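Zuncombe workshop notebook
Sat 27 May
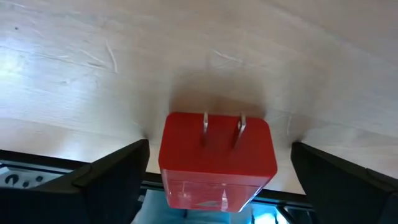
Red two-pin adapter, prongs up.

We use cookies to remember your preferences and to see which pages get read. Accept | Manage settings

Glue day. I came in at a silly hour to see what the overnight clamps had done, and what they had done was slide. Two of the test joints crept sideways under pressure and set hard a good way off the line. They are extremely strong. If anyone ever wants a crooked chair that will outlive them, I can now supply the arm.

Background for whoever reads this after me: we're trying to settle on a hide glue recipe for the Vilela chairs before the proper repairs begin. Gavin Aitken wants the old glue matched so the next restorer can steam it all apart again. Davoud would like to use the white stuff from the tin and go home. I side with Gavin on principle and with Davoud from four o'clock onwards.

Recipe as it stands. Soak the pearls overnight in cold water, just covered. Warm them in the double pot until the skin goes glassy, then skim. Don't let it boil. I know this is written on the wall. It was also written on the wall in April, when it boiled, and the whole building smelled like a tannery until the following week and the upholstery people stopped speaking to us. They've started again, mostly to ask when we're moving out.

Joint tests so far: 14 made, 8 broken on the lever rig. Six of those went in the wood, which is what we want, and two went clean along the glue line. Both of the bad ones were Ngan-ling's thin mix with the extra water. She points out that hers are also the only joints where you can't see any squeeze-out. True. There was hardly any glue in there to squeeze.

I've put the slow-setting batch (with urea) on the shelf by the window, labelled. Please don't use it for anything structural yet. I say this with love to Davoud, who stuck the handle back on the tea caddy with it and then asked me why it was still moving.

Open time is the real trouble. With the plain mix I get from the pot to the joint with hardly a breath to spare, and a chair has a lot of joints. Bijan did a dry run of the back assembly with a stopwatch and no glue at all and still ran over. His suggestion is to warm the parts first under the lamp. Mine is to have four hands per chair, and I've put my name down for none of them.

The Veltov clamps are back from being cleaned. They no longer have any marks on them to show which jaw is the bent one. We'll find out.

Also, the invoice from Prisosberg has turned up: 1,296 for beech offcuts, packed and delivered. I've read it several times hoping for a decimal point. Golnar Kermani is going to ring them on Monday, as she's the only one of us who can say "I think there may have been a mistake" so that it sounds like a weather warning. Until she has, go easy on the offcuts. Use the ugly ones for practice, and if you think they're all ugly, use the ones with knots.

Still to do:
Remake the two slipped joints, with a pinch of salt crystals on the face this time to stop the slide (Ngan-ling's idea, and I'm annoyed that I didn't have it).
Break the other six when they've had a full week.
New brush. The present one is shedding, and there is now a bristle in every joint, like a signature.
Find the lid of the small pot.
Ask Gavin if "traditional" has to include the smell.

Later: found the lid. It was on the big pot, where it doesn't fit, which explains the drips. Tried the salt on a scrap pair and it held its place under the clamp without wandering. Left it clamped, pot emptied and soaking, pearls for the next batch in the fridge behind the milk. They are in a jar. The jar says GLUE on both sides and on the lid.

2 comments | 8 shares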